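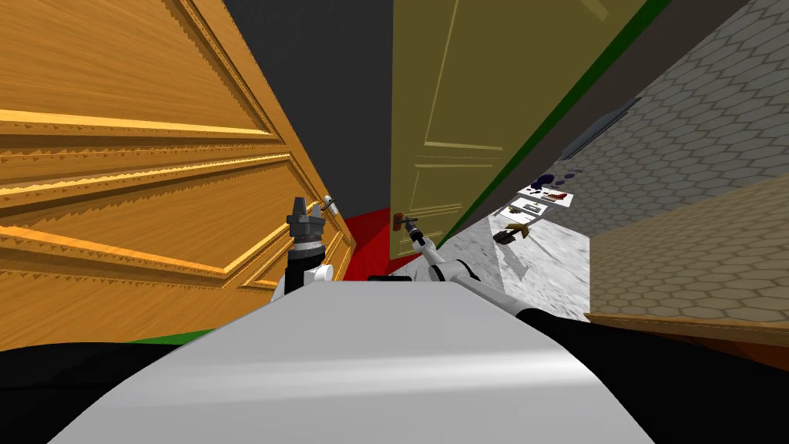

Lever handle (orange door) and round knob (olive door)

Section 7: Fitting Staltance passage sets

This section covers internal doors with a lever or a round knob and a sprung latch. For privacy sets with a snib, read this section first and then go to the privacy supplement. Entrance doors, fire doors and sliding cavity doors are outside its scope. Fire doors must be fitted by a licensed tradesperson using hardware listed on the door's tag.

Revised Feb 22, 2024. It replaces the fold-out sheet packed with earlier Staltance sets.

Before you start

Check the door opens and closes freely with the old hardware removed. If it binds on the jamb or drags on the carpet, fix that first. A new latch won't cure a dropped hinge.

You will need a Phillips head screwdriver, a sharp chisel, a pencil, a tape measure, a square and a small hammer. New doors also need a drill, a hole saw and a spade bit. The paper template is inside the lid of the box. Don't photocopy it, as some copiers shrink the page slightly.

Caution: wear eye protection when drilling or chiselling. Wedge the door from both sides so it can't swing while you are leaning on it.

Choosing lever or knob

Both types work the same latch and fit the same holes, so you can change from one to the other later without touching the door edge. Levers are easier with full hands or sore wrists. Knobs don't catch on sleeves and bag straps in a narrow hallway. Where two doors open close to each other, hold the handles in position and swing both doors before you drill. A lever needs more room to clear the neighbouring architrave than a knob does.

Levers are handed. Stand on the side of the door you push from and note which edge the hinges are on. The lever should point back towards the hinges. If it points the other way, see Changing the hand, further on.

Fitting the latch

1. Mark the handle height on the face of the door and square the line across the edge. If the room has other doors, match their height.

2. Fold the template along the dotted line and tape it to the door at your mark. Push a nail or bradawl through the centre points.

3. Drill the face hole from one side until the pilot bit just breaks through, then finish from the other side. Drilling right through in one go will tear the veneer.

4. Drill the edge hole, keeping the bit level and square to the edge. Clear the shavings.

5. Slide the latch in with the sloping face towards the jamb the door closes against. Trace around the faceplate with a sharp pencil.

6. Remove the latch and chisel out the recess. Take shallow cuts and test often. The plate should sit flush.

7. Refit the latch and drive both screws by hand.

Note: Arnetti tubular latches can be used in place of the Staltance latch. The Arnetti faceplate has square corners, so cut the recess to suit the plate you have. Don't use the Arnetti spindle.

Fitting the handles

1. Pass the spindle through the latch. It should turn with light finger pressure and spring back when released.

2. Fit the handle with the threaded posts on the outer side of the door. The posts go through the holes in the latch body.

3. Offer up the other handle and start both fixing screws before tightening either one.

4. Tighten the screws a little at a time, swapping from one to the other. Work the handle between turns. Stop when the rose sits firmly against the door.

5. Press the cover rose on until it clicks. The notch goes at the bottom.

Caution: do not use an impact driver on the fixing screws. Overtightening pulls the roses together, squeezes the latch body and leaves the handle stiff. Damage caused this way isn't covered by the warranty.

Doors up to 43 mm thick take the screws supplied. For thicker doors, order the long screw and spindle kit from the Rudcombe spare parts counter.

Setting the strike plate

1. Rub a soft pencil over the end of the latch tongue. Close the door gently, turn the handle and open it again.

2. Use the mark on the jamb to find the height of the strike. Hold the plate in place and trace it.

3. Cut the recess, then the deeper mortice for the tongue. Screw the plate on with one screw only and test the door.

4. If the door rattles, bend the small tang in the strike slightly towards the door stop. If it won't latch, bend it the other way.

5. Fit the second screw once you're happy with how it closes.

An El-Sayed adjustable strike can be fitted to older jambs that have moved. Its slotted plate gives 2 mm of travel each way, and you won't need to patch the old mortice in most cases.
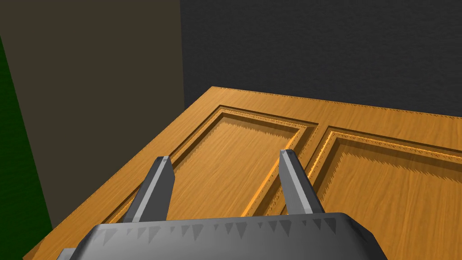 One owner told us the tang instruction had caught them out: the door latched perfectly at the end of September and then rattled all summer, and they asked that we say plainly to check it again when the weather turns. We agree. Timber doors shrink and swell, and a strike set in a damp month may need another small bend in a dry one. Run the closing test again after the first change of season.

Changing the hand

Prise off the cover rose with the plastic key and remove the circlip behind it. Lift the lever clear, turn it to face the other way and refit the circlip. Make sure the clip is fully seated in its groove before you put the rose back. Do both levers before refitting either to the door.

Care

Wipe with a damp cloth and dry straight away. Avoid methylated spirits, cream cleansers and anything with bleach. Put a little dry graphite on the tongue if it starts to squeak. Don't spray oil into the latch body.

Check the fixing screws after the first 200 openings or so on a busy door, and whenever a handle feels loose.

If the handle droops

Take off the cover rose and check the circlip. If the clip is seated and the lever still sits below level, the return spring has failed. Springs are sold in pairs, left and right. Quote the code stamped on the back of the rose when ordering.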